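3.2 What we spent, and on what

I'll be blunt about money, because I wish more papers were. We had 2000 dollars left for hardware, and the arm was already paid for. The Drelteck gripper took 700 of that. A wrist camera from Clatico took another 600 (with the mount - don't forget the mount). The rest went to spare fingertips and cables. Cups and bottles come in all shapes, so I shopped for a gripper with a wide opening first and worried about speed second.

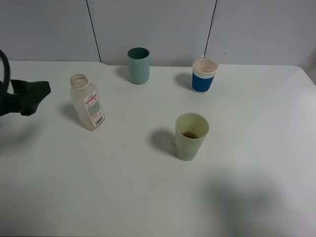 Figure 2. Bottle and cups on the work table, with the gripper at left.

3.3 Do you need the second camera?

I went back and forth on this one. The Nyitrai lab gets by with a single fixed view, and it's a lot cheaper! But a fixed view won't give you much detail on a rim or on whatever is heaped up inside a cup, and our tasks lean on both.
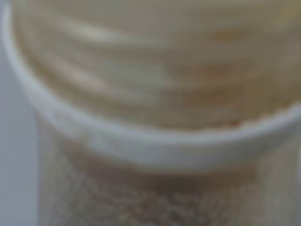
So I'd budget for 2 cameras from the start and cut somewhere else - we skipped the extended warranty. Adding one later means new brackets and a fresh calibration, and I'd price those in too.

Mumside Working Papers | Contact the editors | Back to top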